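Tavora home handling kit: progress report to Niven, September

The trial of the Tavora two-hand gripper kit is in its second month. We have three kits in use, all supplied by Skiner, and the loan runs until the end of the quarter.

Operators completed 275 bedroom recordings in the period. Folding and laying out clothes made up most of the work, with bed making second. Two kits ran without a fault. The third went back to Skiner with a loose trigger and was returned the same week.

Setup time is down. A new operator can now be recording after three short practice runs. The handles are still tiring in long sessions, and we have passed this on to the supplier.

Bedroom work, Nakuvach site

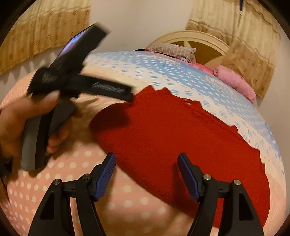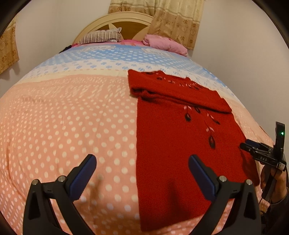
Finger pads are the main item still open in our review. The supplier offers a softer set at extra cost, and we want to test it before deciding. Large soft items spread flat on a bed, like the red one on the polka dots, will be the standard test for both sets, with the same operator on each. We ask Niven to approve the purchase of two softer sets. Results will be in the next report, together with a price for keeping the kits after the loan ends.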